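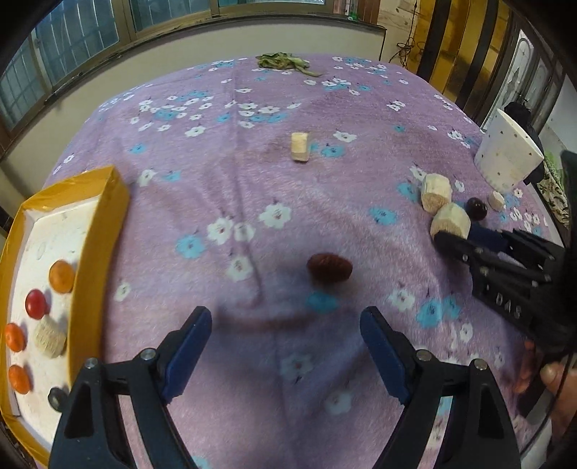 3.2 Surfaces and Object Sets

Tabletop sorting was carried out at two sites, Madbridge and Elldale, on ordinary household tables. Each table was dressed with one of 12 covers. The covers differed in pile, print and color, and none was ironed or pulled flat before a layout was placed. Wrinkles were left as they fell. Small repeating prints were of particular interest, as a printed motif can approach the size of the smaller objects and compete with them for attention. Figure 3 gives one such case, a lilac-purple fleece with scattered white and sky-blue flowers, on which a dried date lies apart from the contents of the tray.

The object sets combined food items with non-food items of similar size. Dried fruit was included for its uneven outline and matte, wrinkled skin, which contrast with the smooth, glossy surfaces of the round objects. Blocks and cylinders in neutral tones were added as shapes that carry little color information. In Figure 3, the small beige block standing farther back on the fleece and the beige cylinder lying in the tray are of this type. Dried fruit was replaced when the skin split or became sticky, and in any case after 50 layouts.

Trays were shallow and rectangular, with a light inner surface. A rim in a strong color was preferred on patterned covers, where a plain white rim had proved hard to separate from pale parts of the print in pilot work. The tray in Figure 3 has a yellow-orange rim. Round objects were allowed to settle against the tray wall or against one another, so that partial overlap was common and was not corrected.

The full collection holds 1,129 layouts. Of these, 400 use a floral cover, and the remainder use plain, striped or checked cloth. Lighting followed the conditions of the room, and soft shadows on the cloth were accepted. Layouts were discarded only if an object had rolled off the table or if the cover had slipped far enough to expose the tabletop. Labels follow the Leung scheme for shape and the Ronano list for surface finish, with food items given one additional label for dryness.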